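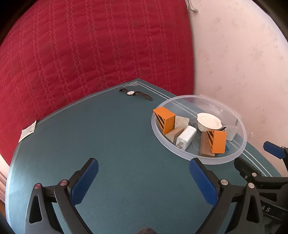

Dark teal mat on the table, red quilted fabric behind it.

Moving my shop's orders into the Fluven app — keep my own website or drop it?

Rasha Kanaan
Posted August 28, 2026

I run a small housewares shop called Atallah. We sell table linens, bowls, trays and that kind of thing, mostly to people in town, with a few orders shipped out. Our online orders come through a site I built on Stallness in April of last year. Local deliveries are done by my cousin in his van, and card payments go through whatever Stallness set up for me.

Fluven used to be only a ride app here. Now they have added shopping, parcel delivery and a wallet, all in the same app, and a sales rep has been calling me. The offer is a 12 percent commission on each order, with delivery done by Basunari, which is their courier partner. The buyer pays the delivery charge. If I sign as an "exclusive digital partner" the commission drops to eight percent, but then I have to close the checkout on my own site. I could leave the site up as a catalog.

My questions:

Is the lower rate worth giving up my own checkout?

How does the wallet payout work? The rep said "fast" and would not put a number on it.

What happens with returns when the item was delivered by Basunari and arrives broken? Ceramic bowls are a good part of what we sell.

I have 2508 customers on my mailing list and I would like to keep writing to them. The contract has a clause about "shared customer data" that I do not understand.

The rep wants an answer by the end of the week. Thanks to anyone who has been through this.

Ayman Matar
Sells lamps and small furniture, on Fluven since it opened to shops

I was on the exclusive plan and went back to the regular one, so I can tell you about both.

The commission is charged on the order total including tax. The rep did not mention that to me, and it is in the fee schedule at the back of the contract and not on the main page. Work out your margin on a real order before you compare the two rates. Take your five most common baskets, not the best one.

Payout: money goes into your Fluven merchant wallet when the buyer's return window closes. After that you request a transfer to your bank. Small transfers carry a fixed fee, so most shops let it build up and pull it out in one go. If you pay suppliers on short terms you will feel the delay. I had a month where sales were up and I still had to borrow from my savings to restock.

Exclusivity: the clause I signed covered "any transactional channel," and they counted orders taken by message as a channel. I had regulars who had been texting me orders for years. I got a warning notice over it. Ask the rep to define the term in writing and to list what is allowed. If they only answer by phone, send them an email that repeats what they said and ask them to confirm.

Leaving was slow. There was a notice period, and during the notice period I was moved down in the search results. I can't prove that was on purpose — my orders dropped by half and came back partly when I went on the regular plan.

For broken goods, Basunari will pay if the driver marked the parcel as damaged at the door. If the buyer opens it later and finds it cracked, you are the one refunding, at least in my experience. I started taking a photo of each packed box before sealing it. It has helped with two claims and did nothing for the third.

I'd take the regular plan, keep the Stallness checkout, and look again in six months with real numbers.

Shadi Srour

just go exclusive. everybody here uses the app now and no one types in a shop's website anymore. my brother in law closed his site and he is doing fine (phone cases so maybe not the same thing). 8 vs 12 adds up over a year

Maya Harb
Bookkeeper for several shops

Adding to what Ayman wrote, mostly on the data clause and the accounts.

Look for two separate things in the contract. One is what Fluven can do with details of people who order through the app. They will treat those buyers as their own customers, and you will normally see a first name and an order number and nothing else. You can't add them to your mailing list. The other is whether you are asked to upload your existing list. One of my clients was asked to do this "so your customers can find you in the app." Your 2508 people signed up to hear from you and did not agree to have their addresses passed on. You should not upload that list without asking them first, and there may be privacy rules that apply to you. If the clause makes the upload a condition, have it struck out. My client asked for that and got it with one email.

On the books: record the full sale price as income and the commission as an expense. Don't just enter the transfer that lands in the bank. The Fluven statement groups orders by the date they were released and your own records will be by order date, so the two will not match at month end. Keep a simple sheet with the order number, order date, release date, gross, fee and net. It takes me 25 minutes a month for a shop of your size.

Also check who sets the discounts. Fluven runs promotions during the holidays, and on some plans the shop is enrolled unless it opts out. The discount comes off your side and the commission may still be taken on the original price. That setting is under the store profile, in the campaigns tab.

As for the end of the week deadline, the same offer was open to another client of mine for months. I would not rush because of it.

Rasha Kanaan

Thank you both, and Shadi too. I checked the fee schedule and Ayman is right, it is on the total with tax. On trays I would make almost nothing at 12 percent, so I may list only the linens to start — they don't break and they are light to send.

I wrote to the rep asking about messages as a channel and about the customer list. No reply on the first one so far. On the list, he says uploading is optional. I have asked him to put that in the contract.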